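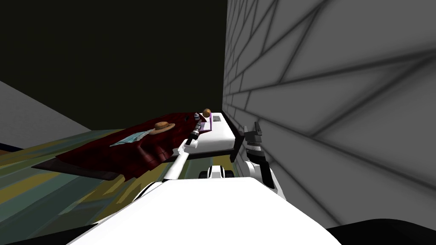

Simulation view: the two-arm robot beside the bed, with a straw hat on the blanket.

Call for Student Participants: Farkura Household Robot Project

The Farkura project at Kallton College is taking applications for its spring team. Farkura is a student project in which teams teach a simulated two-arm robot to do chores in a house: picking things up off a bed, putting clothes away, moving from room to room without hitting the walls. All work is done in simulation. There is no hardware to build or maintain.

The team will enter the household class of the Erkbridge Student Robotics Challenge, which closes its entries in April. Kallton has entered twice before, and most of last year's members have graduated. We have 8 places to fill.

What you would do

Participants work in pairs. Each pair takes one area of the project and stays with it for the full 16 weeks. The areas open this spring are:

Teleoperation. You drive the robot by hand through the tasks and record the runs. This is slow work at first. Expect to spend the first two weeks learning to line up the gripper with small objects before any of your runs are kept.

Scene setup. You place furniture and objects in the rooms, check that they rest on surfaces properly, and fix the ones that fall through the floor or jitter.

Training and evaluation. You train control policies on the recorded runs, test them in rooms they have not been trained in, and write up the failures. Good notes on failures matter more to us than a high score.

Base motion. You work on how the robot approaches furniture and where it stops. A bad stopping point makes the arm work much harder, and last year's team lost most of its points on this.

You may list a first and second choice on the application. We will try to give you one of them. 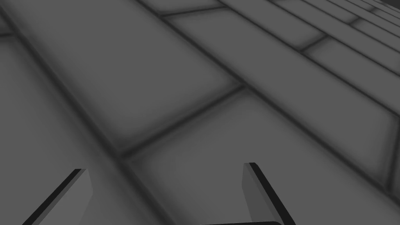
Every pair also takes a turn reviewing recorded runs. Reviewers watch each run from start to finish, mark where the task begins and ends, and reject runs in which the robot gets stuck or drops what it is carrying. Plan on up to 11 hours a week in total, including meetings and review. The load is lighter during midterms.

Who can apply

Any student enrolled at Kallton may apply, in any major. You need to be at least 16, so dual-enrollment high school students are welcome with a signed permission form from the registrar's office.

For training and evaluation, you should have written programs in Python and be comfortable working from the command line. For base motion, a course in linear algebra or physics is helpful. Teleoperation and scene setup have no course requirements. Past members in those areas came from nursing, theater and business.

You do not need your own powerful computer. The simulator runs on the workstations in the Stasiv Lab, and team members get key card access in the evenings until 10 p.m. Remote access is available for training jobs only. Teleoperation has to be done in the lab, where the controllers are kept.

Credit and pay

Participants may register for two credits of independent study or take part without credit. The positions are unpaid. The project covers the competition entry fee and travel to Erkbridge for members who complete the term.

There is one paid position, lab assistant, for a returning member or a student with previous simulation experience. The lab assistant opens the room, keeps the workstations updated and helps new members with setup problems. Ask about the hourly rate when you write to us.

How to apply

Send one page telling us which area you want, what classes or jobs you have had that relate to it, and when you are free in the afternoon. Attach an unofficial transcript. Code samples are optional. Please do not send a cover letter in addition to the page.

Applications go to Yurii Pavliuk, project adviser, at the Stasiv Lab front desk or by campus email. Questions about the simulator, the workstations or the lab assistant position should go to Rigoberto Esquivel, who runs the lab.

Applicants for teleoperation will be asked to come in for a short session at the controls. You will not be graded on it. Wear whatever you like and bring your student ID, which you will need to get into the building.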